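Chapter 4
Nomination and Transfer of Fund Units

A holder of mutual fund units may name one or more persons to receive those units at death. The chapter covers the form of the nomination, the division of shares, and the steps a registrar follows when a claim is made. 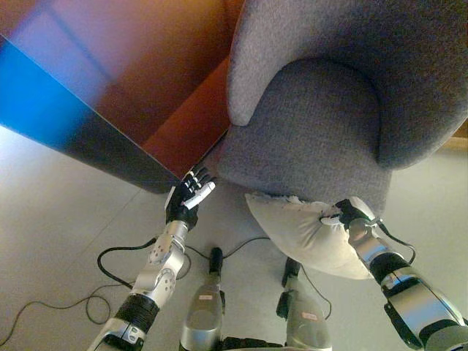
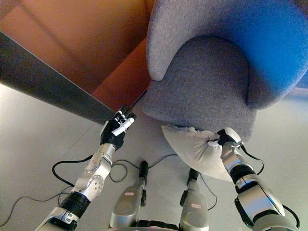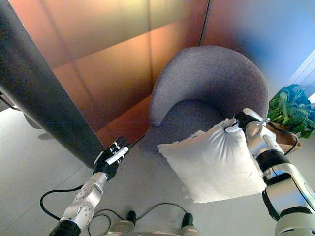 Joris Vanhove

4.1 Terms

The holder is the person in whose name the folio is registered. The nominee is the person entitled to apply for the units after the holder's death. Transmission is the change of registration from one to the other. It differs from redemption, in which units are sold back to the fund and cash is paid out.

A nomination does not settle ownership. In many legal systems the nominee holds the units for the heirs, and a will may direct them elsewhere. Section 4.4 deals with conflicting claims.

4.2 Division among nominees

Where several nominees are named, the form states a percentage for each. The percentages must total 100. If none are given, most registrars divide the units equally.

Consider a folio of 982 units in the Grondex Balanced Fund. The holder names two nominees. The first receives 512 units and the second receives the remaining 470. Both shares are registered in new folios, and the original folio is closed.

4.3 Documents

A claim normally includes the transmission request, a certified copy of the death certificate, and proof of the nominee's identity and bank account. In the exercises, the registrar Boersma allows 30 days for missing papers to be supplied. Units stay invested during that period, so their value on the date of transmission may be higher or lower than on the date of death.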